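Second month with the Poltex hand-held gripper kit

I have had the two-gripper kit since November, ordered through Dodport, and now have enough recorded episodes to say something useful about it. The test task is small hardware: pick up a nut, place it on an upright bolt, release.

The parallel fingers track well. Opening width in the log repeats closely enough that I stopped recalibrating before every session and now do it every 100 episodes. The yellow tips hold a nut by its flats without trouble. Washers are another matter — lying flat on a hard tabletop, they need two or three tries.

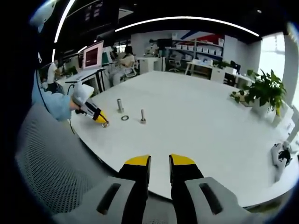 Sync between the left and right units was poor on the shipped firmware. The update brought the offset down to nearly 5 ms, good enough for the slow bimanual work I do. Cable routing still needs thought. I clip mine at the wrist and leave slack.

I compared it with the Briltus set for a week. Briltus has the lighter handle, but its export tool dropped 6 episodes and gave no error. Poltex wrote every file.

Spare tips come in packs of 2. Order a second pack with the kit, as shipping costs more than the part. Next I want to try the M4 nuts.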